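Free toy wash opens at Puvmont community laundry

Tue 21 July

Families in Erneck can now have soft toys washed free of charge at the community laundry on Puvmont Road, which started the service this week after a trial in the spring.

The service is open to any household in the town, and there is no need to be a member of the laundry. Toys can be left at the counter on weekday mornings and are normally ready the following afternoon. Each family may bring up to two toys at a time.

Wichai Nuchit, who runs the laundry with his sister Duangjai, said the idea came from parents who used the big machines for duvets and asked whether a favourite bear could go in as well.

"People are nervous about washing them at home," he said. "They think the stuffing will go lumpy or an ear will come off. Most toys are fine on a cool wash with a slow spin, as long as they are dried properly afterwards."

During the trial the laundry washed 300 toys, most of them from children under five. The Joshi Fund, a local charity, has now agreed to pay for detergent, power and repairs until the end of October. A decision on whether to carry on after that will be made in the autumn.

Every toy is checked before it goes near a machine. Staff look for loose eyes, split seams and battery packs, and write down anything they find on a ticket which the owner signs. Small tears can be mended on the spot by Uliana Maksymiv, a retired dressmaker who comes in two mornings a week. Toys with sound boxes that can't be taken out are cleaned by hand with a damp cloth instead. 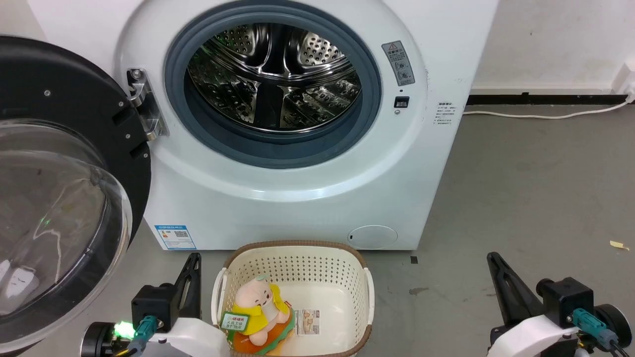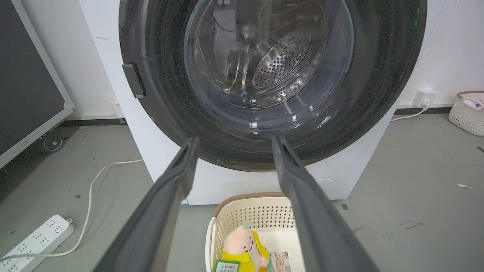
A soft toy in a laundry basket in front of a washing machine.

Toys are washed at 30 degrees inside a cotton bag and then dried on a rack in the back room. Tumble drying is not used – the heat can spoil the pile on plush fabric and melt some of the glues used for noses and whiskers. Larger toys can take an extra day, and owners are told this when they hand them in.

Anything with clothes or a hood that comes off is undressed first, with the clothes washed in the same bag so that they don't get lost. Hoods and jackets that are sewn on stay where they are. Duangjai Nuchit said bright yellows and reds were the colours most likely to run, and that the corner of any new-looking toy is tested with a wet white cloth.

Annunziata De Luca, whose son is three, used the service during the trial for a rabbit that had been dropped in a car park.

"I had tried wiping it and it only made it worse," she said. "He stood at the counter and told them its name and they put the name on the ticket. It came back clean and he slept with it the same night."

The laundry is asking people to keep a few rules in mind. Toys filled with beans, wheat or lavender cannot be accepted, and neither can anything with a music box fixed inside the body unless the owner is happy for it to be cleaned by hand. Very old or valuable toys should be taken to a specialist. Toys not collected within 31 days will be passed to the Brasedik playgroup.

Chutima Prasertsri, who manages the playgroup, said it would be sending its own soft toys to the laundry at the end of each half term. The group has more than 100 of them, and until now parents have taken them home by the bagful to wash.

"It has always been the same few families who ended up doing it," she said.

The counter is open for toys from 9am until noon, Monday to Friday. Tickets are given out on arrival and must be shown when collecting. Customers who want to use the ordinary machines can do so at the usual times, and prices for those have not changed.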